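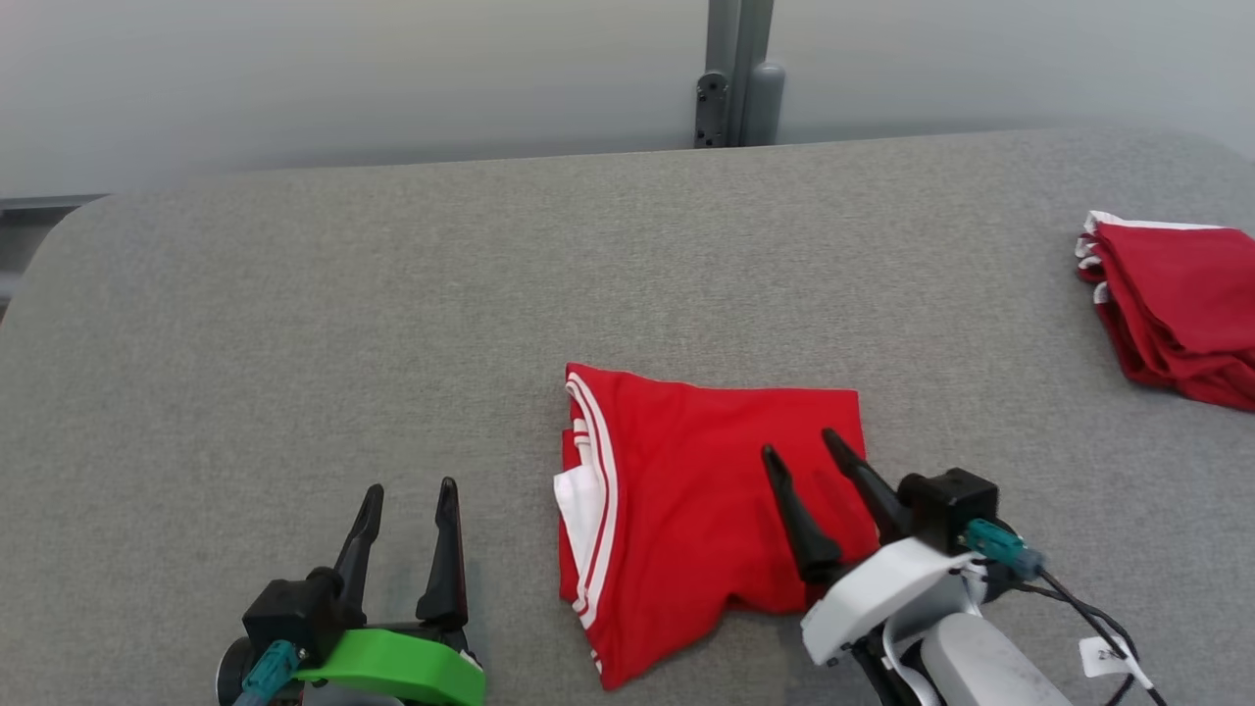 **Two-arm folder drags the shirt when it lifts the second fold**

Posted by Skiltau

I've been building a two-armed shirt folder in the shared workshop at Planesby, and I can't get past the last fold. The first folds go well enough. Then the right gripper comes down on the bundle to pinch the top layer, and when it pulls, the whole shirt slides with it. The grey fabric on the table was meant to stop the sliding, and it did help with the first folds, but a red shirt that is already folded into a rectangle doesn't seem to hold on to it. The bottom right corner bunches up near the fingers and the edge ends up crooked.

I've logged 109 tries since I fitted the new fingers, and over 30 of them failed at this step. The fingers are black, fairly pointed, and have no padding. Closing speed is the slowest the controller allows. I have tried going in 6 mm further from the edge and it made it worse. Both arms are on the same supply, if that matters.

Is this a finger problem or a table problem? I'd like to sort it before the open evening in October.

---

**Cukholm**

Finger problem, mostly. Pointed tips push down before they pinch, so you're pressing several layers into the table and then closing on more than one of them. I had the same with tea towels.

Things I would try, in this order:

- Raise the right gripper's end height by 2 mm and run it again. Change nothing else.
- Stick a thin strip of silicone on the inside faces of the fingers only. Leave the tips bare or they will drag.
- Use your left gripper. In your picture it's open and off the shirt while the right one is down on it. Have it press lightly on the striped side and hold until the right one has lifted clear.

The last one made the most difference for me. It costs a few seconds per shirt. You will need to check that the wrists don't meet in the middle, so run it with the table bare first.

Also look at the cable on the right gripper. If it goes tight when the wrist turns, it can pull the tips off line by enough to matter.

---

**Najafi**

Get a different table cover. Felt worked for me.

---

**Skiltau**

Raised it by 2 mm and it now takes one layer most of the time. Holding with the left arm works too, but I had to slow the approach down because it was nudging the stripes out of line. The cable had some slack, so I've left it alone. Haven't tried felt. I'll do the silicone next and post the numbers.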